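Small Pets Help > Hamsters, Gerbils and Mice

My Syrian hamster stopped using her wheel. Should I worry?
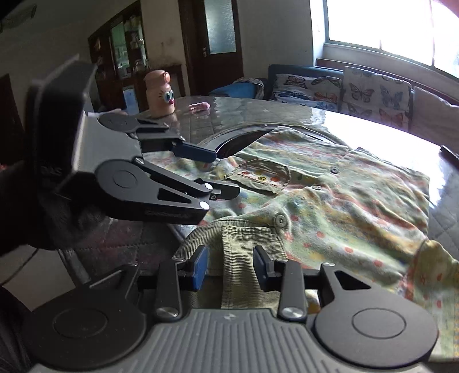
Posted by Shirin Daneshvar, 14 June 2024

She is a female Syrian named Begum, 14 months old. I got her from a breeder in Plaldale in March of last year. Until two weeks ago she ran every night, usually from when I went to bed until early morning. Now she gets on the wheel, takes a few steps and climbs off again. She still eats her pellets and drinks, and she still fills her cheeks and carries everything back to the nest. Her droppings look normal.

The wheel is 8 inches across and is the one that came with the cage. I cleaned it and it turns freely. I have not changed her bedding or food. Is she just getting old, or is this a vet visit?

Viewed 3,042 times

Mehrangiz Ahmadpour

Eight inches is small for an adult Syrian, and smaller still for a female, because they tend to be the bigger sex. If her back curves upward when she runs, the wheel is too small. Some will put up with that when they are young and quit when it starts to hurt. I would get a 12 inch wheel with a solid running surface, no bars or mesh. Set it so the bottom clears the bedding or it will jam.

Before you buy anything, look at her feet. Put her in a clear plastic tub and look up from underneath. You are checking for redness, swelling, scabs and nails that have grown long or started to curl. Mine, Ono, had a split nail on a back foot and would not run until it healed.

Fourteen months is middle aged to getting on for a Syrian, so some slowing down is normal. It is usually gradual though. A sudden stop over a few days is worth having checked, especially if she is also losing weight. Weigh her on a kitchen scale, same time of day, a couple of times a week, and write it down. If the number keeps dropping or you see limping, a wet tail end or a swollen belly, call a vet who sees small animals and don't wait.

trullstead_pets

had the same thing, mine just got bored of it. moved the cage around and hid food in the bedding and he was fine

Shirin Daneshvar

Thank you both. Her feet look clean but one back nail is long. I have ordered the bigger wheel and will ask the vet to trim the nail and look her over.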